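Evument Chores: simulated tabletop and bedside pick-and-place
Data card, revised Wednesday, August 19, 2020
Maintainers: Kendra Simard, Isabelle Carrier

Summary

Evument Chores is a set of 2,329 simulated episodes for testing whether a single arm can do the small tidying jobs that make up most housework: pick up a thing, move it, put it down somewhere sensible. All episodes are rendered. There is no real-robot data in this release.

The question behind the set is narrow. Given a furnished room and a handful of ordinary items, can a policy finish a chore a person would not think twice about? For our own baselines the answer is still mostly no. They reach well, grasp acceptably, and place poorly.

Rooms and items

Rooms are furnished in full, including parts the arm never reaches. Walls, doors and furniture stay in the render so that a vision policy has to cope with clutter in the background as well as on the work surface. Items are drawn from the Jarman object pack and vary in shape more than in weight. 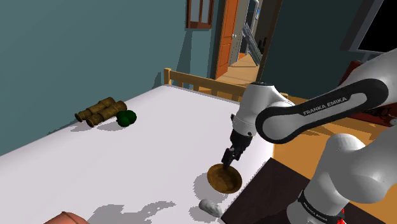

Franka arm with a wooden bowl held just above the white sheet; binoculars and a green item farther up the bed.

Bowls are the most useful item in the set. A bowl can be the thing moved or the place something else goes, and the instruction string is the only field that says which. Policies trained without the instruction string tend to treat every bowl as a target.

Episode format

Each episode is one folder:

episode.json -- instruction, room ID, item list, success flag
states.npz -- joint positions, gripper opening, item poses
views/ -- rendered frames from 4 viewpoints
actions.npz -- commanded end-effector deltas at 20 Hz

Item poses are ground truth from the simulator. Do not feed them to a policy if you intend to report vision results.

Grasping

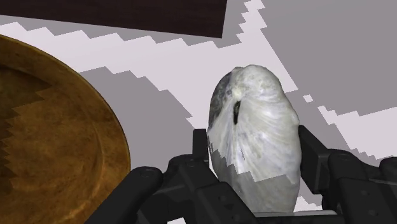

Reading time for this section: 1 min

Rounded items are where the grasp baseline loses the most episodes. A pale, shell-like item such as the one between the fingers here has bulging sides and a domed top, so two fingers closing on it have little flat area to work with. The Futau contact model is also stiffer than a real fingertip, and a grasp that passes in simulation should not be read as one that would pass on hardware.

Shadows come from a low-resolution shadow map and have stepped edges. We left them alone. Priton, our segmentation baseline, sometimes takes a shadow boundary for an item boundary -- filter on the shadow_flag field if this matters to your work.

Placing

A place counts as successful when the item is released, upright where upright is defined, and at rest inside the target region for 20 consecutive steps. Bowls are gripped near the rim and may swing on approach. Releasing too high is the most common failure, followed by setting the bowl down across the edge of a board or tray. 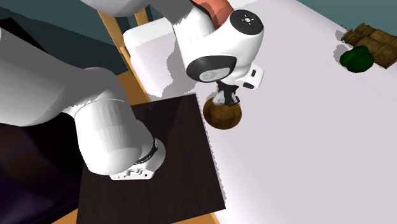
Known limitations

Liquids, cloth and anything that deforms are out of scope. Bedding and table coverings are rigid surfaces. A policy that scores well here has shown nothing about making a bed or wiping a table.

No people move through the rooms. Interruptions, handovers and safety stops are not tested.

Lighting is fixed per room. The held-out split of 100 episodes changes items and instructions but reuses the same rooms, so it does not measure transfer to a new home.

Planned

A second release is scheduled for September, with new rooms in the held-out split and a revised contact model. Folder layout will not change. Send corrections to Isabelle Carrier, with the episode ID in the subject line.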